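Blog > Tinkering > Robot stuff

Teaching two arms to paint grass (slowly)

So I've been quiet on here for most of August, and the reason is brushes. I've been spending my evenings at Dirk's workshop helping him collect demonstrations for the painting project, and by the time I get home I'm in no mood to type anything. Dirk Fuchs, for anyone new, is the friend with the two-arm rig and the very patient household.

The idea is pretty simple to say out loud. One of us drives the arms through the whole job, everything gets recorded, and later on the model has a go at learning it from the recordings. Load the brush, bring it over to the paper, lay down a short slanted stroke, lift, go back for more colour. Do that until your shoulders hurt and you've got one evening's worth!

We're up to 1,155 recordings, counting the ones I've flagged as dodgy. I went through a batch of 30 last week with a cup of tea and threw out seven, mostly for strokes where I dithered above the paper (the model would happily learn to dither too, and I do enough of that for both of us). 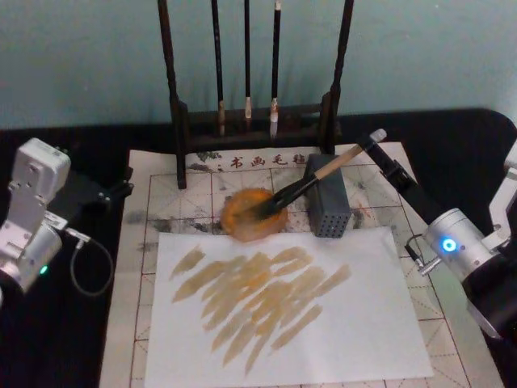 What's surprised me is how much of the work is in the dipping. I'd assumed the stroke would be the hard bit, since that's the bit you look at, but a stroke is over in a moment and it's fairly forgiving. Dipping has a depth and an angle and a little drag at the end to take the extra off, and every person does it differently. Dirk jabs. I sort of stir. When we mixed our recordings together the first trained version did something halfway between the two, a kind of nervous prodding, and the colour came out all over the place.

So we wrote ourselves some rules, and they're taped to the inside of the workshop door:

Come down on the same side of the paint every time.
One drag, away from the paper.
If you miss, finish the attempt anyway and mark it. Recoveries are useful and we don't have enough of them.
Swap drivers after 21 attempts, even if you're on a roll.

That last one was Ottilie's. Ottilie Pichler did proper brush painting for years before she got roped into this, and she reckons you can see tiredness in a line long before the person holding the brush feels it. She sat with our sheets one night and sorted them into early and late just by eye. Got nearly all of them right, too. I was a bit rattled.

She's also the reason we've started varying things on purpose. Up until then I'd been putting everything back in exactly the same spot like a good little lab assistant, and she asked what would happen if somebody bumped the table. Fair question! Now we nudge things between attempts: the sheet gets turned a bit, the paint moves over a hand's width, and we change which brush is in use. It makes the driving harder and the recordings messier, and I think that's what we want.
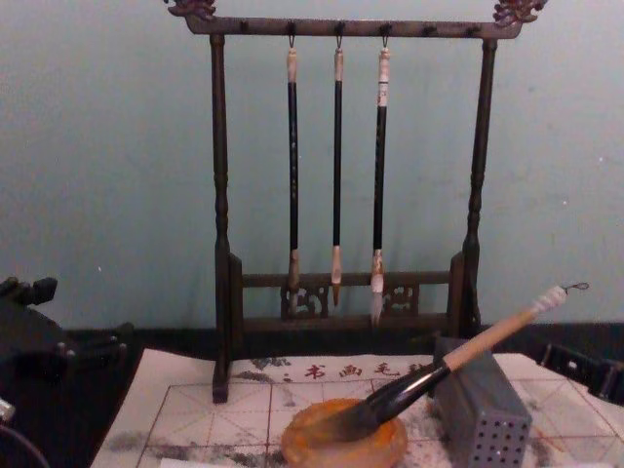 Big brush parked across the block, three more on the rack.

The labelling is still a mess, I'll admit. I've been writing notes in a spreadsheet called Genell (don't ask, Dirk names all his files) and my shorthand from the first couple of weeks makes no sense to me now. What on earth is "wet L, ok-ish"? I've got a whole column of it. My plan is to rewatch those and redo the notes with the same handful of words each time, and if I can't decide what a recording shows, it goes in its own pile for Ottilie to look at.

Next up is bamboo, with long strokes that need the pressure to change partway along. I've tried it by hand at the kitchen table and mine look like drainpipes, so there'll be some practice before I'm allowed near the controls. Dirk wants to start recording at 7 tomorrow evening and I still haven't bought more paper.

14 comments | 9 shares

Recent posts
Why my spreadsheet has 30 colours in it
Cable tidying, part two
A beginner's favourite brushes
What Dirk keeps in the biscuit tin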